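How Robots Learn From Human Hands

Learning Center - Young Readers

A bowl is easy for you to pick up. For a robot, it is a hard problem. A shiny bowl reflects light, its sides are curved, and its rim is thin. Researchers at the Drultholm Institute study how robots can learn this kind of kitchen work from people.

The method is called learning from demonstration. To demonstrate means to show. A person holds a gripper, a tool with two fingers that open and close, and uses it to do a task. A camera records what the gripper is near and how it moves. One recording of one task is called a demonstration.
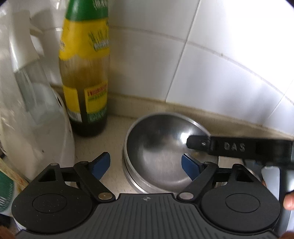 Bekix asked whether a robot could simply be told the rule: close your fingers when you touch the bowl. The institute replied that a rule of this kind works for one bowl in one place, and kitchens change every day.

For this reason the team collects many demonstrations. The Mirkis study used 3635 of them, all made with bowls, cups and plates. A computer program looked for patterns in the recordings - where the fingers should go, and when they should close.

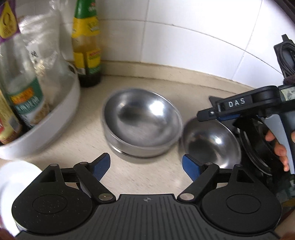
Reading time: 2 minutes (277 words)

Stainless steel bowls can be nested, one inside another. Taking one from a stack means holding a single rim and leaving the others behind.

After training, the robot was given 200 new tries with bowls it had not met before. It learned more from varied demonstrations than from the same motion repeated many times. The team reported that stacks remained the most difficult task.

Words to know
Gripper: a tool that holds things, as a hand does.
Rim: the top edge of a bowl or cup.
Training: the time when a program learns from recordings.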